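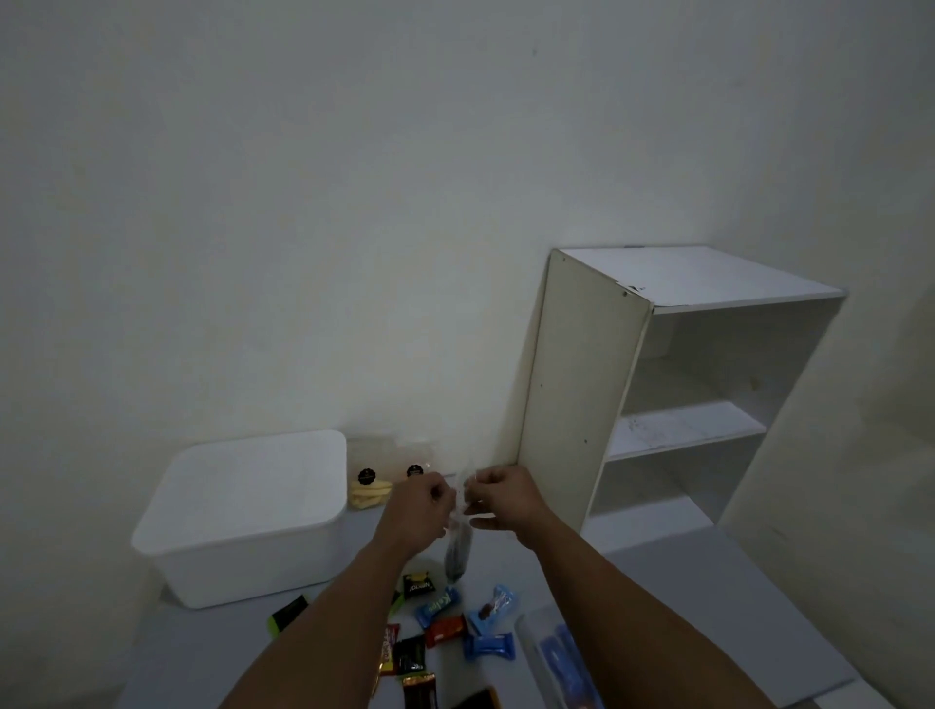

Open day, January. The snack table.

Hands first. The guide at Vakska said it twice, watch the hands, the machine learns from hands. So we watched. A little clear packet, something dark hanging in it, fingers either side. Wrappers all over the gray top, red ones, blue ones.

My daughter wanted candy. Not a robot. Candy.

"How many times do they do this?"

"Around 3,000."

Three thousand packets! Then across the hall, the arm's turn. It reached, stoped, reached again. Everyone leaned in. She held out her palm and waited.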